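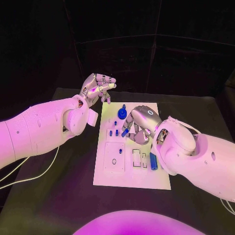

Figure 1. The Woken board, with a small blue peg held at a tilt between finger and thumb.

What does a peg board tell us? A second look at the Woken board
Roxana Oprea, Oltwood College, design and measurement project
March 28, 2026
7 min read

1. Why I picked this

The peg board is one of those objects that gets taken seriously because it looks plain. It is a flat white board with shapes on it and small parts that belong to the shapes. You give somebody a time limit, they put the parts where they go, and at the end you write down a number which is then called "dexterity" or "fine handling" or, in the Matei notes that came with ours, "general skill of hand". I have no quarrel with the first two as loose labels. The third seems to me far too big for what is on the table.

My first proposal was to compare the Woken board with an older one in the Nurkar room. That fell through in December when the older board was found to have parts missing, and replacing them would have meant making a new board and calling it the old one. So the project became narrower. I looked at one board and asked which of its tasks are hard, why they are hard, and whether the difficulty has much to do with hands.

2. The board

The Woken board is laid out in raised panels, with black outlines for the holes and slots. The outlines are of different kinds: circles large and small, an oval, upright rectangles. The parts used in this work are mostly short blue cylinders and pegs. There is also a stepped knob, round and blue, with a small peg rising from the top of it.

The Matei notes say the layout "moves from simple to complex". I could not find any sense in which this is true. The notes do not say which corner is the simple one. If you work from the top you meet the knob early, and the knob is easy to hold and easy to see. If you work from the bottom you meet the slots, and a slot asks for a part to be turned the right way as well as put in the right spot. Both routes are allowed by the instructions as written, and they are different tests.

I also question the choice of one main colour for the parts. It does stop people matching by colour, and I suppose that was the idea. The cost is that a short peg and a slightly less short peg have to be told apart by size alone, from above, often with a hand in the way. Somebody who picks up the wrong one and has to go back loses time, and that time is then put down to the fingers. It should be put down to the eyes, or to whoever chose the sizes.

3. What was timed

Attempts were timed in 2 sessions, giving 103 attempts that I was willing to use. The limit was 600 seconds for the whole board. An attempt was thrown out if a part left the table, if the stopwatch was started late, or if the starting layout did not match the sheet. That last rule removed more than I would have liked and it is mostly my own fault. I wrote the sheet in words ("short cylinder, upper panel, left") and only drew it as a plan for the second session. Anyone repeating this should draw it from the start.

For each attempt I noted the total time, the first part touched, the number of drops and any part put down and picked up again. I called this last one a re-grip. It was added late, at my supervisor's suggestion, and the definition wandered a bit. In the first session I counted a part shifted within the fingers as a re-grip. In the second I did not. For that reason I have not put the two sets of re-grip counts together, and I don't think anyone should.
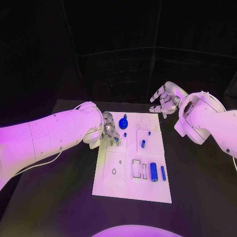 Figure 2. Board with the knob near the top centre and a small peg just below it. Two blue cylinders lie beside the slot outlines at the lower right.

4. Where the difficulty sits

4.1 Standing parts and lying parts

Compare the small pegs standing on the board in Figure 2 with the cylinders lying down by the slots. Nothing in the Matei scoring separates these cases. A part is a part and scores the same. Yet a standing peg offers itself to be pinched from above, while a lying cylinder has to be pinched across its side and then tipped up before it can go anywhere upright. That is at least one extra movement, and for the shorter parts it is an awkward one, as there is very little left to hold once the fingertips are round it.

In my notes the re-grips gather around lying parts in both sessions, whichever way I defined them. I would like to make more of this than I can. The starting layout was not varied on purpose, so I can't rule out that those parts were slow for some other reason, such as being furthest from where people rested their hands. It is a pattern I noticed, and no stronger than that.

4.2 The approach

The second thing is crowding. The small panel with the two narrow slots sits close to the knob, and the knob stands up from the board. Reaching for the peg beside it means coming in from the side or from straight above. Several people came in at the angle that suited them, met the knob, backed off and started again. A test of small movements has been turned into a test of planning a route, which may well be worth testing, but the score sheet has no box for it.

4.3 The light

The light in these pictures is pink, and anybody looking at them will see how much that changes the board. The white surface takes on the colour of the lamps. I did not time any attempts under that light and so have no figures for it. I mention it because the Matei notes give a table height and a seating distance to follow, and say nothing at all on lighting. For a board that depends on thin black outlines and small differences between parts, this is a strange thing to leave open. Two schools could follow the notes to the letter and be running the board in very different conditions.
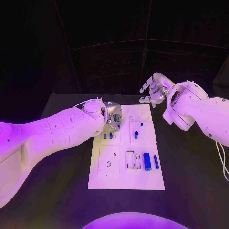

Figure 3. Two pegs side by side on the small left-hand panel, one thin and one slightly wider, with a tiny pale piece to their right.

5. Sizes that are nearly the same

The pair of pegs on the left-hand panel in Figure 3 makes my main complaint better than the timings do. One is thin and the other is slightly wider. Seen next to each other, the difference is plain enough. Picked up one at a time, with the other still somewhere else on the board, it is a good deal less plain. The square panel on the right has the same habit: a short peg near the top and a slightly taller cylinder a little lower down.

People who had tried the board before dealt with this by remembering. They were faster the second time, and I would expect them to be. The Matei notes treat this gain as "improved handling". I don't believe it, or not on this evidence. If I learn which peg is the wide one, my hands have not changed. To show that handling had improved you would want a second board with the same movements and a different arrangement, and you would want the gain to carry over. As far as I can find, the notes do not report that anyone tried.

The tiny pale piece is another matter. It is much harder to notice than the blue parts, and I have no view on whether it is meant to be. I left it out of all my scoring.

6. What I would not claim

I would not claim the board is useless. It is cheap to set up, quick to reset once you have a drawn plan, and people stay interested in it for longer than I did. Used on the same person, with the same layout, under the same lamps, it will probably show if something has gone badly wrong with their grip. Most of the use it gets is less careful than that.

I would not claim much for my own numbers either. The sample was whoever was in the building. The re-grip count changed meaning half way. I knew what I expected to find before I began, and I was the one holding the stopwatch. My supervisor thinks I am too hard on the Matei notes, which were written as a setting-up guide and have been quoted since as though they were a study. That is a fair point and I have softened section 2 because of it, though not by a lot.

7. Changes I would make to the board

Move the knob away from the small slotted panel. Score standing and lying parts separately. Widen the gap between the near-equal pegs, or mark them on top, so that choosing and placing stop being mixed up in one time. Print the starting layout as a plan on the back of the board. Put a line about lighting in the notes.

I would also drop the words "general skill of hand" from the cover sheet. If the Oltwood workshop makes a revised board next year, I'd be glad to see it timed by somebody who likes peg boards.

Related projects
Drawing a layout plan that other people can follow
Reading small parts: size, colour and confusion
The Nurkar room: lighting notes for table work
Stopwatch or video? Timing short tasks by hand
Knobs, handles and what we reach for first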